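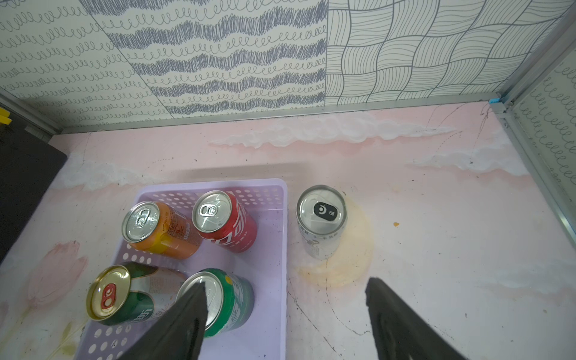 M. Honkanen, research engineer, Prenen Laboratory

4.2 Clearing cans into a basket

Putting drink cans into a basket is the sort of chore most of us do half asleep, and we were fond of it for that reason. Figure 3 shows the work from the gripper's side, with four cans in the basket and a silver one still standing on the floor to its right. We ran the Tatthorpe task 200 times. An upright can gave the two fingers a fair target – one lying against its neighbors was a good deal harder, and 23 runs ended with a can dropped. We would not yet leave the machine alone in a kitchen.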